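**Jodeck two-arm carry unit: open day, 21 September 2021**

Demo floor at Tillavetti, doors open 10 to 4. Nhi Khương runs the arms, ask her anything. Quick notes for the page, full sheet to follow.

Job on show: moving a light table by its near edge. Two arms, two hands, one operator.
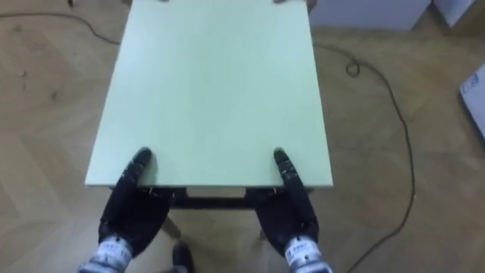
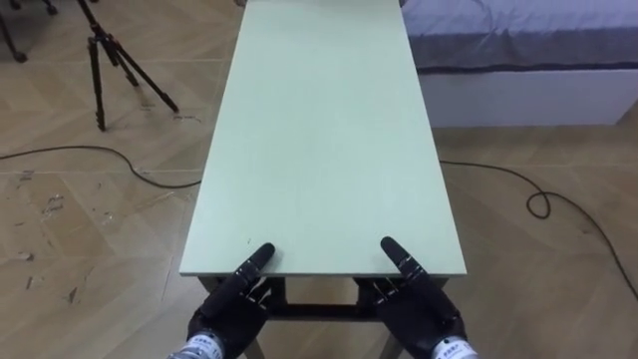
Spec so far:

- Reach per arm: 80 cm
- Payload, both arms together: up to 61 N at the edge
- Head view plus wrist sensing
- Runs off mains, battery pack due in November

Hands are the Irico set, fingers swap out with one hex key. Dalen mount fits too but you need the adaptor plate (orderd seperately, part 84). Older Jodeck bases ok, firmware 85 or later.

Bring your own table if you want it tried. Flat top, straight edge, nothing glass please. Parking round the back, sign in at the desk.

Prices on request. Units can be reserved on the day, deposit by card only.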